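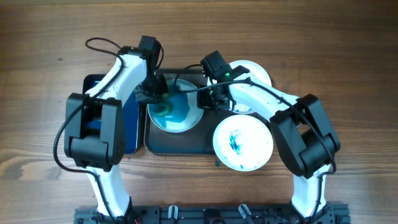
Re: Open day at Hemmont - questions about the dish table
August 24, 2018

On the list, a member wrote:

> I came by the open day in May and watched the two-arm table for a while.
> We have a small kitchen at Gokow and I am thinking of trying something
> like it. What was the blue liquid, and how are the arms held down? Also,
> would you run it again for a group?

The blue liquid is water with food coloring and a little dish soap. We color it so people standing at the back can tell where it has gone. It does get on the plates and sometimes on the table, so bring a cloth if you try it. The bowl is the round white one and the left gripper works the green sponge or scrubber in it.

Both arms are bolted to one black rail along the front of the table. The rail is held with clamps. Check them before each session - ours had worked loose by the afternoon and the left arm was missing the bowl by a finger's width.

The trays are ordinary kitchen trays. We tried the job without them first and spent more time wiping wood than running arms.

On the day we did 40 runs and had more than 300 visitors. Five runs had to be stopped by hand, all of them with the bowl sliding away from the scrubber. A rubber mat under the bowl would probably fix that, but we have not tested it.

Yes, we can run it again. The next visit is at the Alva building, room 359. Groups should write to the list first so we can set out chairs.

Open day desk, Hemmont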